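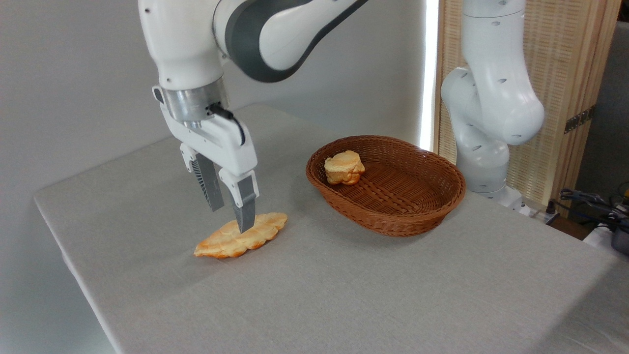
A gripper finger in contact with a bread roll at a two-arm station, with a second item in the basket.

Buko Reports Grip Force Fault in Bakery Handling System and Outlines Corrective Work

WARKBRIDGE, November 11, 2021 – Buko today released the findings of its internal review into a grip force fault in Vullia, the company's two-arm system for placing bread and pastry into baskets and trays. The fault caused the system to press on or close around soft goods with more force than its settings allowed. No person was injured, and no product handled during the affected period was offered for sale.

The fault was first recorded in September during a scheduled trial at the company's Warkbridge site. Staff reviewing the day's log found that several rolls had been marked as placed although their crusts had been broken. A check of earlier logs followed. Of 1171 placements made in the trial, 311 showed a force reading above the limit set for soft goods. In 212 of those the item was visibly damaged and was set aside.

The review traced the fault to the way the system resumed work after a pause. When an operator paused the station and then restarted it, the force limit for one of the two arms returned to a general value intended for firm packaging. The screen at the operator's position continued to show the lower limit. Operators therefore had no means of seeing that the setting had changed, and the review found that they had followed the written procedure correctly.

A second finding concerns height. The system estimates the top surface of each item before the gripper descends. On flat or uneven goods, such as layered rolls, the estimate was at times too low, and a fingertip could meet the crust before the fingers had opened to either side of it. With the correct force limit in place, the arm stops on light contact and moves back. With the general limit in place, it continued downward.

Buko considers the matter a safety issue as well as a product quality issue. The same limit governs how an arm responds when it meets a hand. Access to the station during operation was already restricted under site rules, and the separate emergency stop was tested and found to be working. The company has nevertheless treated the fault as one that could have caused harm under other conditions.

The following measures have been taken:

All Vullia stations were withdrawn from use on the day the fault was confirmed. This included seven units placed with customers, each of whom was notified in writing.

The control software has been changed so that force limits are read again from the stored settings after every pause, and the station will not restart if the two arms report different values.

The operator screen now shows the limit in use on each arm. It previously showed the limit that had been requested.

Height estimates for flat goods are now confirmed by a slow first approach. This adds time to each placement, and customers should expect a lower hourly rate until further work is complete.

The corrected software has been examined by Mabaso, an outside firm engaged by Buko to test the restart sequence. Mabaso was given full access to the trial logs. Its examination confirmed the cause of the restart fault and recommended one further change, a printed force check to be completed at the start of each shift. Buko has accepted the recommendation and will supply the form to all customers.

Testing on height estimates is still in progress. Buko will not return customer units to service until that work has been finished and the results have been shared with each site. Customers should leave their stations powered down and should not attempt to adjust force settings locally – this applies also to stations that have shown no sign of the fault.

Buko regrets the disruption to its customers and will issue a further statement when the remaining tests are complete.

About Buko

Buko designs and supports handling equipment for bakeries and food service kitchens. The company is based in Warkbridge, where it also operates a trial kitchen for its Vullia product line.

Customers with questions about a unit should contact their usual Buko service desk. Media inquiries may be directed to the Buko press office in Warkbridge.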